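Two-Arm Suturing Rig: Build Report
Project report, shared workshop at Tanov
Submitted 15th October

1. Aim

The aim was to set up and tune a pair of teleoperated instrument arms so that one operator could place interrupted stitches along a straight cut. The work covered the mounting frame, the cable tensioning, the control mapping and the lighting. The instruments themselves were used as supplied.

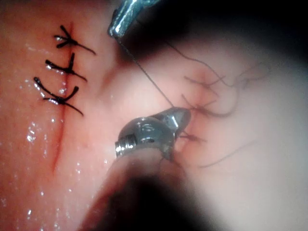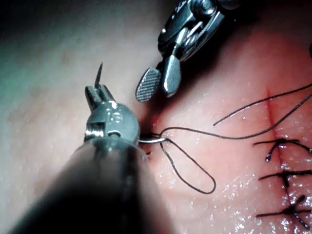
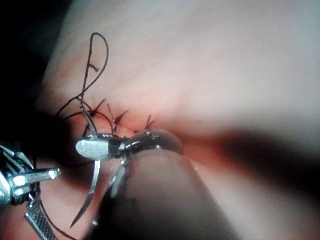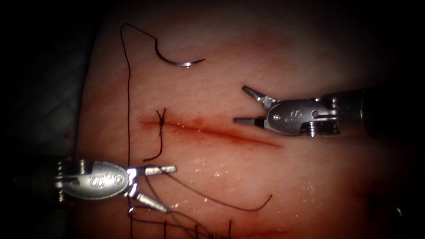 Black suture thread, metal instruments; different views from the same occasion.

The arms are driven from two hand controllers on a separate bench. Movement is scaled down, so a large motion of the hand gives a small motion of the jaws. A foot pedal disconnects the controllers from the arms, which lets the operator bring their hands back to a comfortable position without moving the tools.

2. Frame

The first frame was bolted together from aluminium extrusion left over from an earlier build. It was stiff enough when the arms were still, but swayed when both were moved together. Two diagonal braces were added at the back and the base was clamped to the steel bench at the far end of the workshop. The sway was then too small to measure with the dial gauge we had.

The arms were first mounted parallel. This was a mistake. The shafts touched whenever a thread was passed from one tool to the other, and the operator had to back one arm off each time. The mounts were remade in May with slotted plates so that the angle between the shafts could be changed. Drawings for both versions of the plate are in Appendix B. The slots in the second version are longer than they need to be and could be shortened.

Bolts, brackets and the replacement pulleys came from Curness. The total spent on the frame and drive parts was £1,199, which was inside the budget but left nothing for a second set of pulleys.

3. Cable tension

Each wrist is moved by cables running down the shaft. If the cables are slack, the jaws lag behind the controller and then jump. If they are too tight, the motors run warm and the wrist sticks near the ends of its travel.

Tension was set by hand with the arm powered down, then checked by sending a slow back-and-forth command and logging the motor current. The trace should be even in both directions. On the right arm it was not, and the cause was a pulley that had been fitted with the wrong washer. Čestmír Dvořáček, who had the bench next to ours, lent us a depth gauge to check the others. The remaining pulleys were correct.

Cables were left to settle for 36 hours before the final adjustment. Skipping this on the first attempt meant the whole job had to be repeated.

4. Control mapping

The scaling ratio went through several changes. A high ratio made it easy to place the needle tip but slow to tie a knot, as the operator ran out of reach and had to use the pedal in the middle of a loop. A lower ratio made the loops quick and the needle entry poor. The final version has two settings, switched by a button under the left thumb. The operators were asked to use the fine setting for needle entry and the coarse one for everything else, though in practice most stayed in fine.

A low-pass filter was added to remove hand tremor. The delay it introduced was noticeable at first and the cut-off was raised until none of the operators mentioned it. A proper latency measurement was planned but not carried out.

5. Lighting and cameras

Glare was the main fault of the early camera views. A single lamp directly overhead put bright spots on the metal at the point where the operator most needed to see the thread. Moving the lamp to one side and adding a diffuser made the thread easier to follow. Some glare remains, and the areas away from the work are dark.

6. Remaining faults

The left controller drifts slowly when it is held still. The Gajdoš driver board was suspected, but swapping it with the right-hand one did not move the fault, so the encoder is now the more likely source. A replacement is on order from the supplier in Zellusville.

The software has no limit on grip force beyond the motor current cap. Thread has been damaged by closing the jaws fully on it. A force limit linked to jaw angle should be added before the rig is passed to the next group.

The wiring behind the bench is not labelled past connector 15. The wiring list in Appendix C is correct up to that point, and the rest should be traced before anything is unplugged.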